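The Colander

When Maysoun Karam moved to flat 53, she brought only one box for the kitchen. The rest was still in Bamine, in the house of her sister, and her sister was not in a hurry to send it.

Her grandson Kuno came at 3 in the afternoon and said he would cook for her. He was not yet tall enough for the real stove, so he chose the white table, and she agreed to be his guest.

"What do you serve today?" she asked.

"Everything," said Kuno.
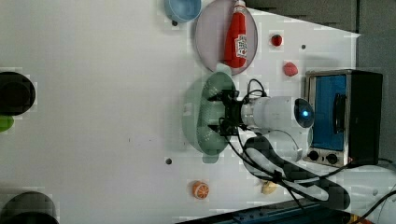
She waited with her hands in her lap, as one waits in a good restaurant. He explained to her that the orange was for later, and that the ketchup must lie on its plate and rest. The green colander was the most important thing – in it he would wash the rice, when there was rice.

Maysoun thought of her mother, who had washed rice in the yard and sang so loudly that the neighbors closed their windows. She had not thought of that song for 12 years.

"Grandma, you must order," said Kuno.

"Rice," she said. "I will wait for the rice."

He wrote it down on his hand with a finger, and went to look for water.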